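Forums Workshop & Hobby Room Finishing Surfaces Search Log in
Last updated: 30th March

Paint specks on an oak-look bench top - sand, scrape or leave it?

olard_bench
So I finally got the dark plank panels up around my little bench, back wall and both sides, and I love them. Near-black with red streaks running all through. The seams in the back rows are staggered, which took me 2 evenings and one very bad mood. Trouble is, the top looks scruffy now. It's a light board with an oak grain, and next to those walls every crumb and speck jumps out at me.

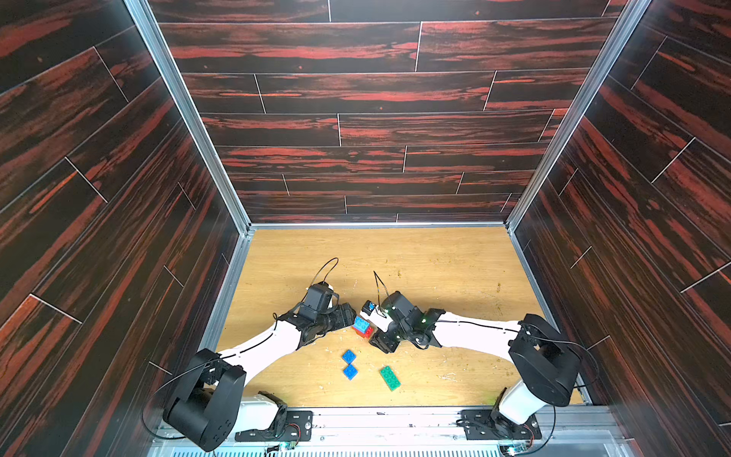 Dark panels on three sides, light board, crumbs toward the back right.

kadberg_shed
Nice walls! Are the specks stuck down or do they brush off? Get a vacuum on it first. I sanded mine at grit 137 (odd number, I know, it was a Levchenko pad) and went straight through the finish in one corner.

olard_bench
Crumbs should vacuum up. Paint is another story. There's a long thin streak, a curved line, and a drip with a splatter coming off it. I also do my brick sorting on here, so I want it smooth enough that little stuff slides.

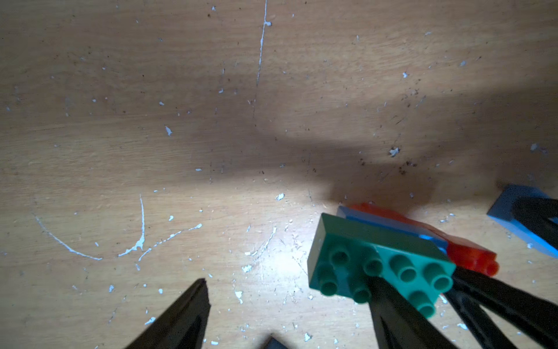
Plastic scraper, kindovdale_jo would tell you, held nearly flat and pushed along the grain. Warm damp cloth on it for a bit beforehand. No sandpaper anywhere near it.

kadberg_shed
Disagree, a scraper leaves shiny tracks. Light sanding by hand and one thin coat over the whole top. I did 17 shelves like that for the Kindovdale hall and they came out even.

olard_bench
You two are not helping - I'll try a patch in the corner first. The metal strip along the edge there needs wiping down anyway. Is it worth sealing where the board meets the wall? I keep picturing dust working its way in.

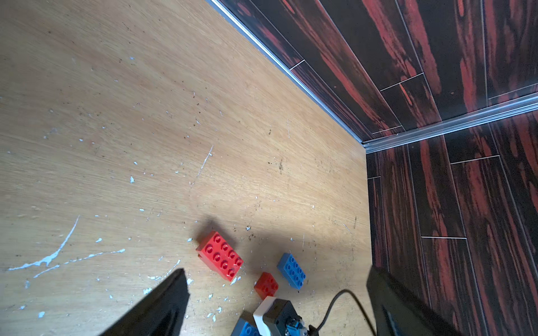
The corner, plus four bricks I haven't sorted yet.

kindovdale_jo
Leave it unsealed. If you ever want that board out you'll be cursing the caulk. A soft brush gets into the angle fine.

kadberg_shed
Okay, on that one we agree. Still think you should sand though!

olard_bench
Brush it is. I'll do the test patch in April when I can have the door open, and I'm leaving the walls exactly as they are.
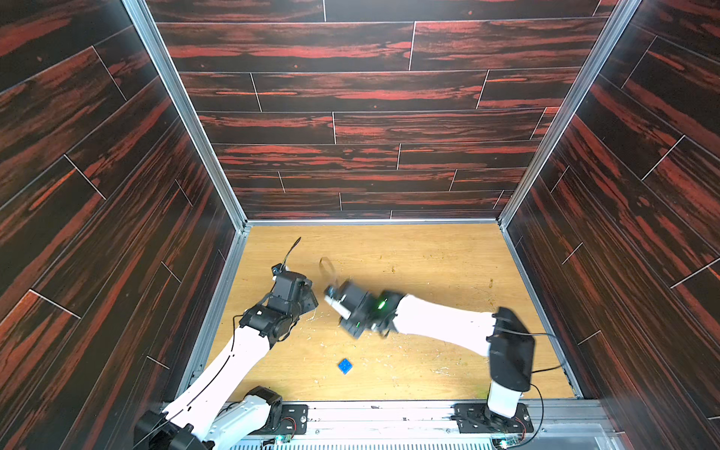
Re: Matching trim for dark plank panels

kindovdale_jo
Moving this to its own topic. If you want something along the side edges, I'd stay with plain silver so it goes with the corner posts. Black would disappear against those panels.

olard_bench
Silver for me too. I'll measure both sides tonight and post the lengths.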